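The Order of Small Parts

At the Meris workshop on Laryea Street, the day ends with sorting. Brackets go back with brackets, bars with bars, and anything that cannot be placed at once goes into a bin until morning. Members have kept to this practice since August, when the shop gave up its wall of labeled drawers in favor of open bins and perforated rails.

The change was proposed by Sang-wook Oh, who manages the shared benches. The drawers, Mr. Oh observed, had been designed for fasteners and did poorly with anything longer than a hand. Slotted bars were stored on top of the cabinet, brackets were stored under it, and the drawers themselves filled with odds and ends. An inventory taken before the move listed 300 separate metal pieces, of which 40 had no recorded use.

Large bins now hold the sheet metal and bar stock. They are wide enough for a long piece to lie at an angle, and a member can see most of the contents without lifting anything out. Uprights with regular slots stand beside them, so that shelves may be raised or lowered as the work requires.

The shelves themselves are less settled. Electrical parts, packaging and cloths tend to collect on the same surface during a working session, and the house rules allow this as long as the session lasts. Motors may remain with their wires attached. Cloths may hang over a rod. Small plastic fittings are the exception and are to be returned to their trays before a member leaves the bench. 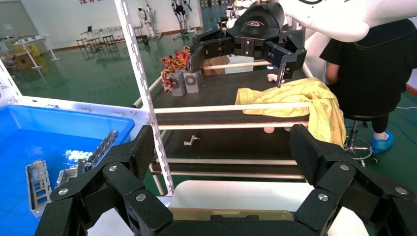 What the Bins Are For

Blue was chosen for the metal bins on practical grounds. Bare steel and aluminum show clearly against it, and a short bracket is less likely to be overlooked at the bottom. The bins were supplied by Tundel, and the trays for smaller fittings by Rarker.

Ro-un Jin, who teaches the introductory bench course, asks new members to spend their first session emptying one bin and filling it again. Flat pieces are laid in first. Perforated brackets follow, standing on edge where there is room, and long bars go in last. The exercise takes most of an evening, and Ms. Jin considers the time well spent. "People handle every part once," she said, "and after that they ask for it by its right name."

Not every member was persuaded. Two of the longest-standing benches kept their drawers, and the workshop has no plans to remove them. A proposal to add lids to the bins remains under review.

The shop will hold an open bench day on Sat 15 October. Visitors are welcome to bring surplus hardware, sorted by type where possible.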